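2022-12-21

So I finally scanned the moth pages! They've been sitting in a folder under my desk since August, getting slightly bent at the corners, and I kept telling myself I'd do it when I had a free afternoon. I didn't get a free afternoon. I did it at eleven at night in my socks with the scanner balanced on a stool, and two of them came out crooked, so you'll have to forgive the slant.

For anyone new, the moth thing started as a warm-up. I wanted to get better at drawing soft textures, because everything I make tends to come out looking like it was carved from soap. Fur, feathers, dust, fuzz — I'm bad at all of it. A moth is basically a small flying rug, so I figured I'd draw one a day until I stopped hating them. I got to 47 before I ran out of paper in that pad, and I only hate maybe half.

## What I used

The first batch is all ballpoint, the cheap kind, and I still think those are the liveliest ones. You can't fuss with ballpoint. You put the line down and it's there and you have to go on living with it. After that I switched to colored pencil and slowed way down, and the drawings got prettier and a little bit dead (you know the look, where everything is shaded evenly and nothing is actually alive?).

Then I bought a set of Ristia watercolors, the small tin with 17 pans, and that was the start of the good stretch. The browns in that tin are lovely. There's one that goes almost pink when you water it down, and I used so much of it on wings that there's a hole in the middle of the pan now and I can see the bottom. The blues are chalky and I'm not crazy about them, but how often does a moth need blue?

For paper I had the Pukex pad, which is sold as mixed media and is fine with one layer of wet paint and sulks at two. If you go back in before it dries, it pills up into little gray crumbs. I sort of came to like that. Number 31 has a whole patch of crumbs on the left wing and it looks fuzzier than anything I managed on purpose.

## The lunar one

People who saw the early scans asked about the big green one, so a bit on that. It's a luna moth and it took me six evenings. I drew it life size, then thought it looked puny, so I started over and filled the whole sheet. The tails were the hard part. They have that twist in them, like a ribbon that's been ironed wrong, and every time I drew the twist it looked like I'd made a mistake instead of a moth. What helped was cutting one out of tissue, twisting it by hand and drawing that. It took ten minutes and I wish I'd done it on the first evening.

The green is three thin layers with a bit of yellow dropped in near the body. I'd love to give you the exact mix but I didn't write it down. I never write it down. I have a notebook just for color mixes and it has one entry in it, and the entry says "nice purple."

I also messed up the antennae. They're supposed to be feathery like tiny ferns, and mine look like combs. I tried to scratch them finer with a craft knife and went straight through the paper on the right side. There's a bit of tape on the back now. It doesn't show in the scan, so I guess I've just told on myself.

## Prints, and what I learned about printing

I had the luna and five others printed at Tuscombe, the copy place near the bus station, mostly to see if they'd hold up. They mostly did! The ballpoint ones came out better than the originals, really crisp. The watercolors went a bit cold, and that pinky brown I was so in love with turned to plain mud. I went back and warmed up the files and had them run again, and the second set is closer. I think you always lose something with the soft colors, or at least I always do.

If you're scanning your own stuff, scan bigger than you think you need. I did the first lot small to save space and had to redo every one of them. And clean the glass. I had the same speck on every page and spent ages painting it out of each file before it dawned on me that it wasn't in the drawings.

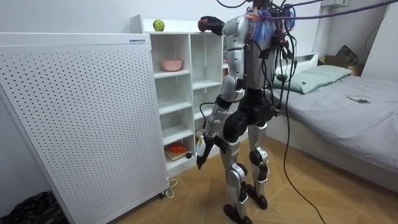
## Next up: beetles, probably

I want something hard and shiny after all that fluff. Beetles feel like a treat, all those clean edges and little highlights. I did a page of quick ones last week in gouache and had such a good time that I forgot to make dinner. There's a fat round one in the corner with an orange back that I'm weirdly proud of, and a long one I gave too many legs. I went back and painted out a leg and now it looks like it's leaning on something.

I'm going to try them on the Amano paper, the heavy cream stuff I've been saving for "something good." I've been saving it for so long that the wrapper has faded on one side. It's silly to hoard paper! I'm opening it this weekend, and if I ruin the first sheet then at least it's open and I can stop being precious about it.

I'm planning a smaller set this time, and I'd like them to sit together on a wall, all the same size with the same margin. I didn't think about that at all with the moths. Some run right up to the edge of the page and some are floating in the middle like lost buttons, so framing them as a group is going to be a pain. My current idea is to cut mats with different openings and pretend I meant it.

One last thing, on the question I get most, yes, I'll sell a few of the moth originals, but not the luna and not number 31 with the crumbs. I'll put the rest up in the shop page after the holidays once I've worked out shipping tubes versus flat mailers. If you have strong feelings about flat mailers, leave a comment, I'd love to hear them. The last thing I sent in a tube came out so curly the buyer had to keep it under a stack of cookbooks, and she was very nice about it, but still.

Off to wash out my brushes, which I left standing in the jar again.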